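Watwood parts sorting: readme and notes

What's in here

Hi! This folder goes with the Watwood kit, our little lock-and-latch practice project, and it covers the unglamorous bit before anybody gets to build anything: sorting the parts into bins and picking kits out of them. I wrote most of it in November, when I had a bench covered in wire and no memory of which bag was which, and I've been patching it ever since. Last proper edit was 13th April.

You'll find three things in the folder. parts.csv is the parts list, picking.txt is the order I like to pull things in, and oddities.txt is where I write down stuff that didn't match the packing slip. The text files are short (I promise). Columns in parts.csv are name, bin, supplier, per_kit and notes. If a notes cell is blank, it means I had nothing to say, so please don't read anything into it.

Where the parts come from

The solenoids are from Zovance, ordered in a bag of 200. The round boards come from Qiu, and the wire harnesses get made up for us at Vallport. I've got 258 rows in the parts list at the moment, but a lot of those are screws and spacers that live in drawers and never see a yellow bin, so filter on the bin column if you only care about the bench.

How the bench is laid out

I keep the same layout every time, mostly so my hands learn it. Solenoids go in the top left bin, boards go right below them, and the harness bin is top right. The steel tray sits in the middle and everything for one kit ends up in there. I tried keeping the tray off to one side for a while and hated it – too much reaching over things, and I caught a sleeve on a harness more than once.

The solenoids are the push-pull kind with a thin black lead, and the leads are what slow you down. Pour a whole bag in and they knit themselves together overnight, I swear. I put out a handful at a time with a bit of space between them and top up when it gets low. The spare ones stay in the bag they came in, with the slip folded inside.
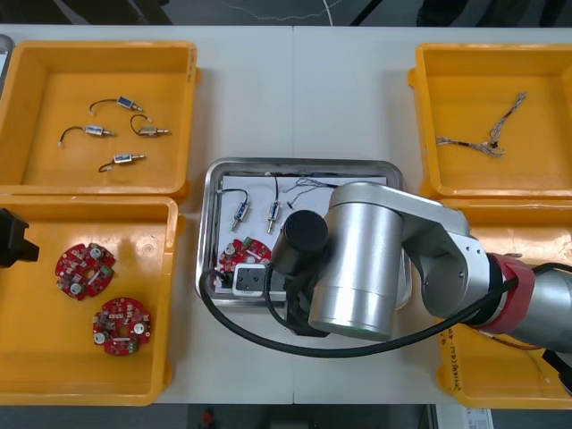
Chunhua Wan thinks I'm too fussy about topping up, and would sooner tip in some 60 solenoids and comb the leads out with a pencil as they're needed. Chunhua also points out that the harnesses are a much bigger nuisance and that I should be spending my energy there. Fair! I tried the pencil. It does work on the solenoid leads if you're patient, and I've added it to picking.txt as the other way of doing it. I still like my way better.

On the harnesses we agree completely. They're braided strands and insulated strands all in one bundle, gray and black and white, and whatever you do they spring back into a nest. Lay each one across the bin on the diagonal, which gives you the most length, and lift it by the middle. Don't pull on a connector to get it loose. If you've already pulled on a connector, put that harness aside and write it up in oddities.txt.

Boards need a bit more room than you'd guess. They're round with notches in the edge, and the notches love to catch on each other's terminal blocks (the little green ones). I set them component side up and never stack them, even when I'm in a hurry. Two or three in the bin is comfortable. Hold them by the rim, please, and keep your thumbs off the capacitors.

For labels I just write on the bins in marker. It rubs off the yellow plastic sooner or later, so go over it again when it starts to look faint. I had printed stickers at first but they peeled at the corners and picked up fluff. 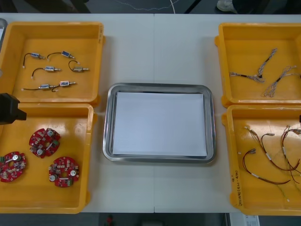

Known gaps and things I keep meaning to fix

The supplier column has 2 spellings of Vallport in it. Search for both until I get around to cleaning it up.

The per_kit numbers assume you're building the standard kit. If you want a spare solenoid in each one, change that row yourself – I don't keep a separate list for it.

Drawer names in the bin column are from the old cabinet. The new cabinet runs left to right and the old one ran top to bottom, so anything that says "row" now means "column." Sorry about that one, it's on my list.

If you find a mistake, add a line to oddities.txt with your initials and leave parts.csv alone. I go through the lines and make the changes myself, usually with the parts in front of me.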